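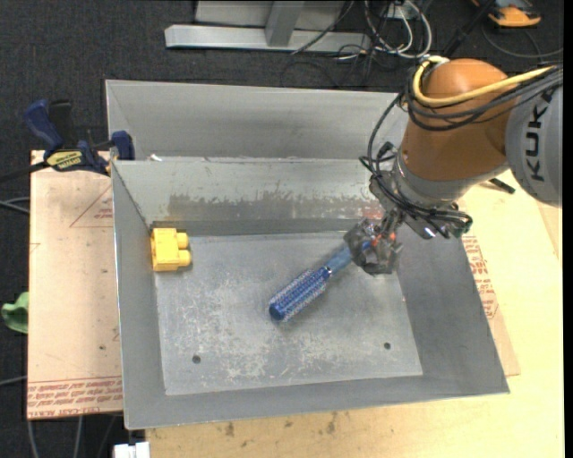
The Birna is an electric gripper for picking single items out of a bin when the items differ in size and shape. It is built by Strobel and sold and rented through Itisow with a choice of fingers and covers. We keep it in our range mainly for mixed household goods, where the same fingers have to deal with a toy block and then a hairbrush. A round brush is one of the harder items on our test list. The bristles give under pressure, so the part is better held by the handle, as with the blue brush here, and the long free end then has to clear the bin wall on the way out. The covered version of the gripper is recommended for work in sheet-metal bins.

Product group: Electric grippers, bin picking
Availability: In stock, sale or rental
Rental minimum: 3 weeks

Specifications
Opening: 100 mm
Payload: up to 6 kg, depending on finger type and item
Drive: electric, no air supply needed
Control: position and force, set per pick
Mounting: adapter plate, ordered to match the arm
Cable exit: side
Finger change: hand tools, gripper stays on the arm

Fingers
Standard fingers are straight and stiff. They are the right choice for boxes, blocks and anything with parallel faces. They reach into corners well and their position is easy to predict, which helps if your camera gives you a good pose for the item.

Soft fingers bend around the item. They hold handles, bottles and tubes with less force than the standard type and forgive a pose that is a little off. Against that, they are wider at the tip. A flat item lying close to a wall is hard to reach with them, and we suggest a push or drag move first to bring it toward the middle of the bin.

Both types use the same base. It is possible to mount one of each, but we do not support this.

Covers
A cover keeps dirt out of the finger joints and stops the fingers from catching on bin edges. It is a wear part. Check it for tears at the fingertips at the start of each shift and replace it when the joint can be seen through it. A cover adds a little thickness on the outside of the fingers, so run the bin wall clearance check again after fitting one. Wrinkles are normal and do not affect the grip as long as no fold lies between the fingertip and the item.

How we compare grippers
Every gripper in this group goes through the same trial before we list it. Each item on the list gets 100 pick attempts from random starting positions in one bin. A pick counts if the item leaves the bin, is held still above it, and is released without being thrown or dragged over the rim. Items that are dropped during the hold are logged separately from items missed at the start, as the causes are usually different.

The bin is clamped before the trial begins. A bin that shifts by even a small amount under contact will spoil the results for everything after it, and the log will not tell you why.

Trial notes for the Birna, by Malsha Liyanage:

Blocks: no difficulty with standard fingers in open space. Near a wall, the approach angle matters more than the force setting.
Hairbrushes: grip the handle. Grips across the bristles closed correctly but the brush turned during the hold.
Soft packs: soft fingers only. Reduce closing speed.
Thin flat items: not recommended without a push move.
Shiny metal bins: scratches and glare can be taken for items by the camera. Take a background image of the empty bin with the lighting you will use.

Arm and controller
The gripper has been run on several arms, among them the KUKA shown. It needs a power line and a data line, and both should be fixed along the arm with enough slack for the full wrist turn. Leave the slack at the wrist and tie the cables down above it. A loop that hangs below the gripper will catch on the rim sooner or later.

The controller box is included. Settings are stored in the box, so a gripper can be exchanged without teaching the picks again. Software examples are supplied for single picks, push moves and the wall clearance check.

Included
Birna gripper
Controller box
One pair of standard fingers
One cover
Cable set
Printed setup guide

Order separately
Soft fingers (pair)
Spare covers
Adapter plate, please state arm model
Force test block

Rental
Rental units are checked and fitted with new covers before they go out. Wear on covers and fingertips is included in the price. Damage to the housing is not. If you buy the gripper during the rental period, the rental already paid is taken off the purchase price.

Trials with your own items can be booked at our Berkley workshop. Send the items ahead with a note of the bin size, and mark any that may be damaged in testing. Contact Benedikt Meinecke for trials and Rosemarie Hagedorn for rental and orders.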